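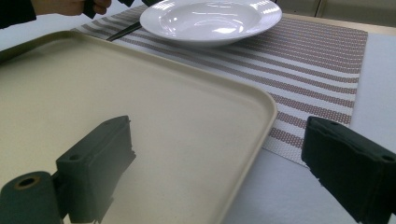 How Does a Game Remember Where You Stopped?

You beat the big swamp monster, you pick up the silver key, and then somebody calls you for dinner. You turn everything off. The next day you come back and there you are, standing in the same swamp with the same key in your pocket! How did the game know?

The answer is a save file, and save files are some of the cleverest little things in all of video games.

Think of a game as a giant book of rules. The rules say how high you can jump, what the monsters look like and where every tree is planted. All of that stays the same for every player, so the game doesn't need to write it down again. What it does need to write down is the stuff that is different for you.

Let's say you are playing a game called Katon, and your hero is exploring the town of Skollard. When you save, the game makes a list a bit like this:

Hero's name: Kanini
Place: Skollard, next to the well
Health: 100
Coins: 2,385
Silver key: yes
Swamp monster beaten: yes

That's a pretty short list! The game doesn't save a picture of the town. It already knows how to draw Skollard, so it only has to know that you're there. When you load your game, it reads the list, builds the town and pops you down next to the well (with all your coins, phew).

What is a checkpoint?

Some games save for you when you reach a certain spot, like a bridge or a campfire. That spot is called a checkpoint. If you fall into the lava later on, you go back to the last one you reached. Game makers think hard about where to put them. Too far apart and players get grumpy, too close together and the lava isn't scary anymore!

Why shouldn't I turn it off while it's saving?

You may have seen a little spinning shape in the corner of the screen. It often means the game is writing its list right now. If the power goes off halfway through, the list might be missing its last lines, and then the game can't read it properly. Lots of games keep a spare copy just in case, but it's still smart to wait until the spinning stops.

Before there were save files

Some older games couldn't save at all. A few gave you a password at the end of a level, and you had to copy it onto paper, every single letter and number. Mix up an O and a zero and it wouldn't work!

Try it yourself

Draw a map of your own game world on a big sheet of paper and move a button around it as your hero. When it's time to stop, write down everything you would need to start again tomorrow. Then clear the map, hand your list to a friend and see if they can set it all up again.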